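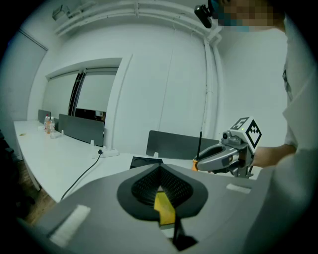
Desk tidying, the quick version

Posted Monday, February 9, 2026 by Svitlana Tkachuk
14 shares | 9 comments

Ok. Long white desks. Love them, hate cleaning them. Every crumb, every pen slip, every coffee ring from last June still sort of there if you tilt your head. We have two at the Bretham office and one at home and I do all three, so these are the tips that stuck. Typing fast, lunch is short.

START WITH THE FLOOR

Sounds backwards. Do it anyway. Chairs out first, all the way out, pushed to the far wall and not just swiveled sideways. Then sweep under the desk before you touch the top. Dark wood floors show dust worse than pale ones. A dry microfiber mop, long strokes, go with the planks. Wet mop only if something's sticky, and wring it hard.

Check around the desk legs. Hair collects there. Old toothbrush gets it.

CLEAR IN ONE GO

Get an open box. Any box with no lid, big enough for a keyboard. Everything loose goes in it. Pens, bottles, clips, little balls, the tape, the thing you don't know what it is. Don't sort yet!! Sorting while clearing is how it takes all afternoon. Box goes on a chair, desk gets wiped, then you sort.

I like a box with a bright lining. Small black stuff dissapears in a black box. Mine was plain so I lined it with a sheet of yellow craft felt, two minutes, no glue, just cut it a hair too big and press it into the corners. Now I can find the SD card adapter.

WIPING

Warm water, one drop of dish soap. One drop. More than that and you get streaks on white and you'll be rinsing till dinner. Damp cloth, left to right, then dry cloth right behind it.

Pen marks: rubbing alcohol on a cotton pad, test underneath first. Dab, don't scrub.
Coffee rings: baking soda paste, leave it a few minutes, wipe off.
Sticker goo: cooking oil, wait, then the soap cloth.
Scuffs on the front edge from chair arms: white eraser. A regular school one is fine.

No scouring powder. It takes the finish down and then that patch gets dirty faster than the rest, forever. Ask me about desk number 2.

DIVIDER PANELS

The fabric kind. Lint roller top to bottom, then vacuum with the brush head. Marks come out with a barely damp cloth if you get them early.

Loosen the clamps once in a while and wipe under them. There's always a line of gunk. Paper card under the clamp foot when you put it back, keeps it from biting into the desk. Hand tight, then a quarter turn. If the panel still wobbles the clamp is crooked, it doesn't need more tightening.

CORDS

The big one. Power strip belongs along the back edge, flat, outlets facing up, nothing wet anywhere near it. Stick it down with hook and loop strips so it doesn't crawl forward every time somebody yanks a charger.

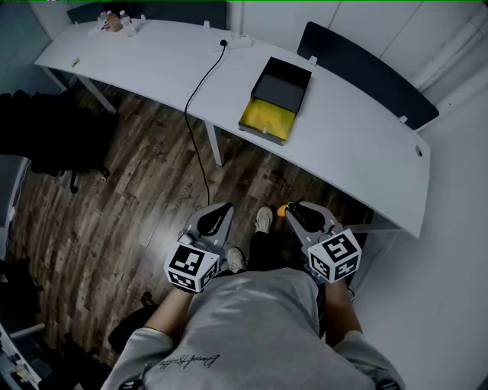

Do you have to run the strip's cord through the grommet hole, or can it go over the back?

Over the back is fine if the hole is too small for the plug or at the wrong end of the desk. Keep some slack in it, don't let it get pinched between the desk and the wall, and clip it to a leg on the way down so no feet catch it.

Back to cords. Label both ends. Masking tape folded over into a flag, write on it with a marker. I used bread bag tags for a while, they fall off.

Extra length: loop it loose, figure eight, soft tie. Never wind a cord tight around the strip while it's in use, heat builds up. And unplug before you wipe the strip. Dry cloth only on that one.

WHAT GOES BACK ON THE DESK

Less than you think. My rule is the front half stays bare. Back half gets the strip, one container for pens, one open box, a bottle or so. That's it. The rest to the shelf.

Small bottles (cleaner, sanitizer, whatever) stand together at one end, in or next to something with sides. A little tub, a cut down carton. They tip otherwise. Caps checked. If it's clear plastic write what's in it, even if you know. Especially if it's alcohol next to water.

Round things roll. Stress balls, ping pong balls, the kids' ones. Egg cup. Or a jar lid, upside down.

SHELVES NEXT TO THE DESK

The shelf turns into the new mess if you let it. Heavy at the bottom. Same size boxes if you can stand to buy them, I got the Murnlow ones, the medium, they fit two across with a finger gap. Remside's are nicer but a bit too deep and stick out over the edge, my sleeve catches every time.

Front edge label, not lid label. You can't read a lid from a chair.

One shelf left half empty on purpose. That's where stuff lands when you're in a rush. Empty that one Fridays.

CHAIRS

Flip them over once a season. Wheels pull out with a good tug on most, soak in soapy water, pick out the hair with a seam ripper or small scissors, dry overnight, push back in till they click. Your floor will thank you. Grit in wheels is what scratches wood, mostly.

Dark seats: vacuum the crease at the back. Just trust me.

COST

All of it, cloths and felt and hook and loop tape and two boxes, came to some 50 dollars and most of that was the boxes. If you've got boxes already it's pocket money. Cloths wash at warm, no softner, softener makes them smear.

HOW LONG

First time, a whole morning. After that 9 minutes at the end of the day, I set the stove timer at home and phone at work. When it beeps I stop, even if there's a pen out.

Quick list to print:
- chairs out, sweep
- everything in box
- damp cloth, dry cloth
- strip unplugged, dry wipe
- check clamps
- sort box, shelf stuff to shelf
- chairs back

Forgot one. White metal legs: same soap cloth, but dry them right away, and look at the feet. Felt pads wear through on one side first. Replace all the pads on a leg frame together or the desk rocks. Somebody at Bhatt's hardware counter told me to clean the foot with alcohol before sticking the new pad on and those are the only ones that haven't slid off yet.

Next time: the drawer. Ugh.

Share this | Print | 9 comments

Contact | © 2026 Svitlana Tkachuk | Back to top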